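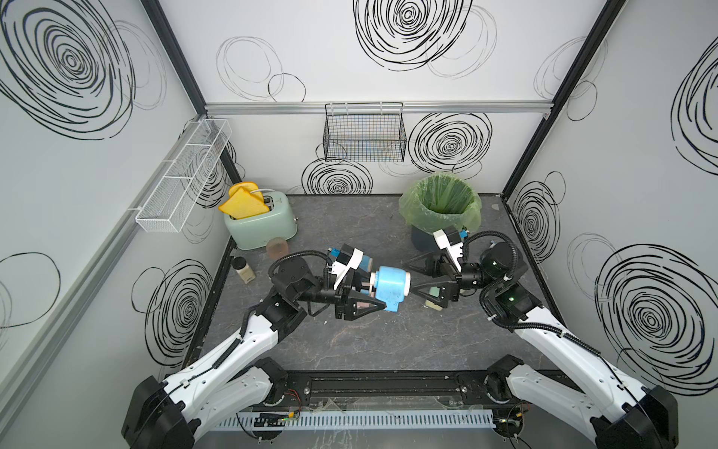 Page modifiée le ven. 25 mai

Station météo Zondodell Harby — fiche produit et avis de la boutique

Réf. 2509
Disponibilité : en stock, expédition sous deux jours ouvrés
Garantie : deux ans, pile non comprise

Nous vendons la Harby depuis le printemps dernier et nous avons hésité avant de la mettre au catalogue. Le fabricant promet une « prévision locale hyperprécise ». C'est écrit en gros sur la boîte. Une station d'amateur mesure ce qui se passe chez vous, au moment où elle le mesure, et c'est déjà bien. Pour le reste, elle regarde si la pression monte ou descend et affiche un petit soleil ou un petit nuage. Votre grand-père faisait pareil en tapotant le baromètre de l'entrée.

Cela dit, comme instrument de mesure, elle se défend. On vous dit ce qui va et ce qui va moins bien.

Ce que contient le carton
Une console d'intérieur, un bloc extérieur (thermomètre, hygromètre, anémomètre, girouette), un pluviomètre à auget séparé, un collier de fixation, quatre vis, une notice en sept langues dont un français approximatif. Pas de mât. Comptez-en un dans votre budget, ou allez voir du côté des mâts Wellar, qui acceptent le même collier.

Température
Le capteur est correct la nuit et par temps couvert. En plein soleil, sans vent, c'est une autre histoire : l'abri fourni est trop petit et l'air y circule mal. Notre collègue Yu-na Gil a laissé la sienne côté sud tout le mois de mars, à côté d'un thermomètre sous abri ventilé, et la Harby lisait trop haut presque tous les après-midi dégagés. Placée au nord, au-dessus de l'herbe, elle est rentrée dans le rang. Si vous n'avez qu'un balcon plein sud, achetez autre chose ou ne croyez pas vos maximales.

Pour les gelées, en revanche, elle fait le travail. L'alarme se règle au demi-degré près et elle sonne fort. Un peu trop, si la console est dans la chambre.

Humidité
Capteur ordinaire. Il met longtemps à redescendre après un brouillard et reste volontiers collé en haut de l'échelle jusqu'en milieu de matinée. Le point de rosée affiché est calculé à partir de cette valeur, donc même réserve.

Vent
La vitesse de démarrage de l'anémomètre n'est indiquée nulle part. Nous l'avons demandée deux fois à Zondodell, sans réponse. Les brises très faibles passent pour du calme plat, ce qui n'est pas grave pour la plupart des gens. Les rafales, elles, sont relevées à intervalle fixe : une pointe brève peut tomber entre deux relevés et ne jamais apparaître. Ne comptez pas sur cet appareil pour discuter avec votre assureur après une tempête.

Pluie
C'est la bonne surprise. L'auget bascule proprement et le cumul tient la comparaison avec un pluviomètre à lecture directe, sauf sous les grosses averses d'orage où il perd un peu. Nettoyez l'entonnoir, les feuilles et les araignées le bouchent. La neige n'est pas mesurée du tout, malgré le flocon dessiné sur l'emballage.

Transmission
300 mètres annoncés « en champ libre ». Personne n'habite en champ libre. Vidar Dahlgren, qui s'occupe de notre atelier, obtient une liaison stable à 60 mètres à travers un mur de pierre, et des coupures dès qu'il ferme le volet métallique. Faites l'essai avant de percer.

L'application Tak
Facultative, heureusement. Elle réclame un compte, envoie vos relevés on ne sait trop où et vous propose en échange des courbes assez jolies. La console garde 68 jours de données sans elle, et on peut les récupérer par le port USB dans un fichier texte. C'est ce que nous conseillons. L'indice « confort jardin » de l'application n'est expliqué dans aucun document, et nous n'avons pas réussi à comprendre ce qui le fait varier.

Caractéristiques
Plage de température extérieure : de -30 à +60 °C selon le fabricant
Mémoire interne : 68 jours
Portée annoncée : 300 m
Alimentation du bloc extérieur : trois piles AA, lithium conseillé l'hiver
Alimentation de la console : adaptateur secteur fourni, pile de secours
Unités : °C ou °F, hPa, mm, km/h, m/s ou nœuds

Avis de clients

Chang-ho Hong — « Installée en une heure. La girouette indiquait le nord à l'est, il faut lire la page 14 de la notice pour l'étalonner. Depuis, rien à dire. »

Bo-ram Wang — « Elle m'annonce de la pluie un jour sur deux. Je regarde le ciel et je me trompe moins souvent. Le pluviomètre, lui, est très bien. »

Réponse de la boutique : la prévision par icônes peut être masquée, menu Affichage, deuxième écran. Nous la masquons sur tous les appareils de démonstration.

Pièces détachées
Coupelles d'anémomètre, auget et adaptateur secteur suivis par nos soins. Le capteur d'humidité est soudé — s'il lâche hors garantie, il faut changer tout le bloc. Pour une commande de pièces, écrivez à Nam-gil Heo au service après-vente en indiquant la référence et le numéro de série inscrit sous la console.

Retour accepté sous trente jours, collier non percé.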